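Bremel Twin-Arm Bench Cell

The Bremel is a two-arm cell for light assembly and part sorting. It goes on a standard bench frame and is meant for shops that run small batches and change jobs often. The base kit lists at $3,745. Arms are ordered separately.

Each arm has a two-finger gripper. The flat finger pads suit blocks, housings and other parts with straight sides. Swap the pads for round stock (part set 38).
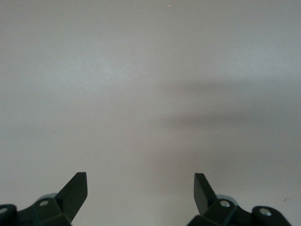
Pads should be checked at the start of each shift. Most shops give this job to whoever used to load the fixture by hand.

What changes on the floor

At the Irkdale plant, the cell took over the pick-and-place step on one line in August. The people on that bench now set up jobs, check finished pieces and clear faults. Tien-fu Chuang, the line lead, asked for two things before sign-off: every operator trained to stop and restart the cell, and no one working alone on it in the first month. Both are now part of our standard install. Training takes 8 hours per person and is paid work time.
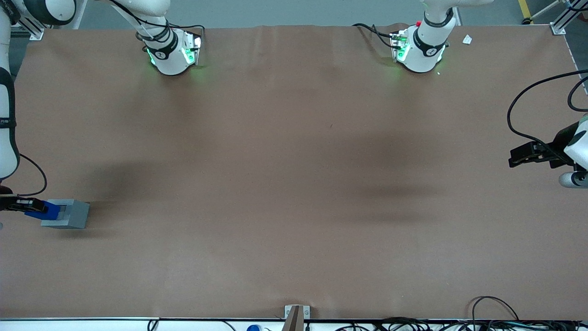
Job changes are done at the bench. An operator moves the arms through the new steps and saves them under a job name. No code is needed. The controller holds 1,085 saved jobs.

Cover the work surface with paper or a mat if your parts scratch easily. Replacement rolls ship from Ploltstead.

Not included: bench frame, floor marking, guarding. Ask for the Magagula guard kit if the cell will stand next to a walkway.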